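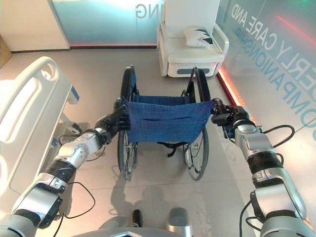
How to Set Up a Password Manager Without Losing Your Mind

I put this off for years, so if you've got a notebook full of crossed-out passwords next to your computer, welcome, pull up a chair! I moved almost 300 logins over one rainy November evening and I'm still a little proud of it.

I use Vedton, but the steps are close to the same in Drovska or whatever you like best. Install the app on your computer first and leave your phone for later (typing a long password on a phone is miserable).

Step 1: Pick your master password

Go long. I string together random words — really random ones, pulled from a dictionary with my eyes shut. No pet names, no song lyrics, and nothing you've used on another site. Write it on paper and put the paper wherever you keep your passport.

Step 2: Bring in your old logins

Your browser probably has a pile of them saved. Look in its password settings for Export and you'll get a CSV file. In Vedton, go to Tools, then Import, and choose that file. Mine took a couple of tries because I had 2 browser profiles and forgot which one I'd been using.

Now delete the CSV and empty the trash. That file is every password you own in plain text, and mine sat in Downloads until bedtime. Oops.
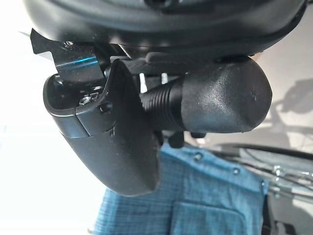
Step 3: Turn on two-step login

Open Security in the settings and add an authenticator app. You'll get a set of recovery codes, so print them and stick them with your master password. Don't save them only inside the vault, or you'll be locked out right along with them.

Step 4: Change the important passwords

Start with email, then your bank, then anything with a credit card attached. I did three a night with the generator set to its longest option. One old forum wouldn't accept symbols, so I switched those off for that one and moved on.

When the computer side feels comfortable, install the phone app, sign in, and turn off the browser's own password saving so the two don't keep fighting over every login box.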